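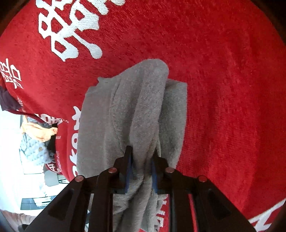 *4 min read*

I've spent far too many evenings on cloth folding, and the thing that tripped me up longest was the gripper width signal. So let's sort it out in Kivar, our little episode tool here at Brirham (any tool that reads a width track will do, mind you).

## 1. Smooth the width first

The raw track is jittery, and if you threshold it as it comes you'll get grasps popping in and out like mad. Open `kivar.toml` and set:

```
[width]
rate_hz = 60
median_window = 4
```

I tried a window of 20 once and it swallowed all my quick pinches. Don't do that!

## 2. Don't wait for zero

Gray towelling bunched between two blue pads is thick stuff, so the fingers stop well short of shut. My first script looked for a fully closed gripper and found next to no grasps at all. Look for the width going flat instead:

```
kivar label --event grasp --mode plateau --hold-ms 400
```

If the width stays level for that long while it's below the open value, call it a grasp.

## 3. Mark the releases

Run the same command with `--event release --mode rising`. Then scrub through a few episodes by eye, especially any with both grippers at work, and check each hand has its own track. I once had left and right swapped for a whole batch and spent ages blaming the policy.

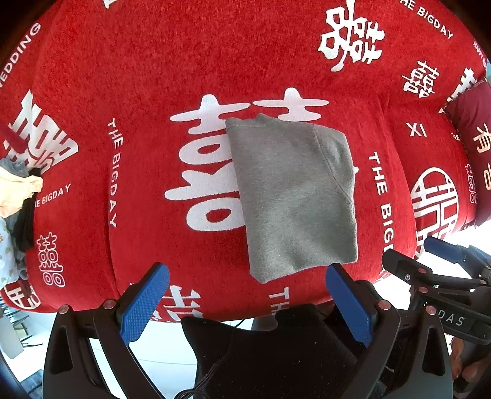 *Pads wide open at the lower edge of the folded gray piece: this one should be labelled "open".*

## 4. Export

```
kivar export --format mandagi --out folds/
```

Mandagi wants one label per timestep, so leave the gaps filled with the last known state. If it moans about missing steps, go back and check `rate_hz`, as it's nearly always that. I'll do the two-handed sync in a separate post in July.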